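The quiet return of paper marbling

Liv Bakke keeps her combs in a biscuit tin. There are wide ones and narrow ones, and a favourite made from dressmaking pins pushed through a strip of card, which she has been using since she was a student and will not lend to anybody. When I visit her workshop in Folurstead she has a tray of thickened water ready on the bench, and within minutes I'm flicking paint at it from a little whisk of broom straw and grinning like a child.

Marbling is a lovely thing to be bad at. You float colour on a bath of size (water thickened with seaweed extract), push it about with a stylus or a comb, then lay a sheet of paper on top and lift the pattern off in one go. Every print is a single copy. My first looked like a puddle outside a garage, and I still have it on the fridge.

Bakke came to the craft through bookbinding. She wanted endpapers for a set of notebooks, couldn't find any she liked and decided to make 18 sheets herself. "I spoiled all of them," she says. "Then I ordered more paper." These days she sells to binders and box makers under the name Zanine, and her January classes fill up before the leaflets are printed.

What has changed lately is where the patterns turn up. For a long time marbling lived inside the covers of old books, and most people met it only if they went looking. Now it's on lampshades, scarves, phone cases, plant pots and the tops of tables, sometimes done by hand and often printed. Black grounds are having a real moment, with pale streaks running across them and the faintest touch of pink or violet showing through. I love them! They have a night-sky feel that the old reds and ochres never had. 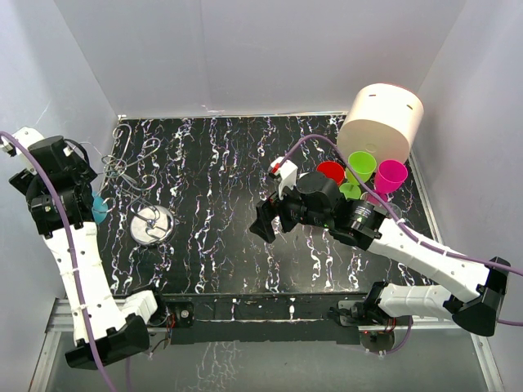

Learning to let the paint move

Kelechi Bassey teaches evening groups at Sombatkul, a print studio above a bakery, and he starts every course the same way. Two colours, no comb, no plan. Students drop the paint and watch it spread until they stop wanting to fix it.

"People come in holding the stylus like a pen," he tells me. "By week 7 they hold it like a spoon, and the work is so much better."

He's generous with his recipes too. Carrageenan, blended the night before and left to settle. Alum sponged on to the paper so the colour grips. Ox gall in the paint, a drop at a time, to make it spread – too much and it races to the edges of the tray, too little and it sinks in sad little threads. Dust is the great enemy, and he skims the bath with strips of newspaper between prints.

Black is harder than it looks, according to Waraporn Meesuk, who marbles cloth and has a cupboard of failed samples she was kind enough to show me. Her advice is to start with dark paper and float only the light colours, keeping the white thin so that it breaks into wavy lines when you draw the stylus through. She pulled one for me while we talked, and I went very quiet watching it come up out of the tray.

Trying it at home needs a roasting tin, a packet of size and an old shirt. Bassey suggests cheap paper to begin with, and plenty of it.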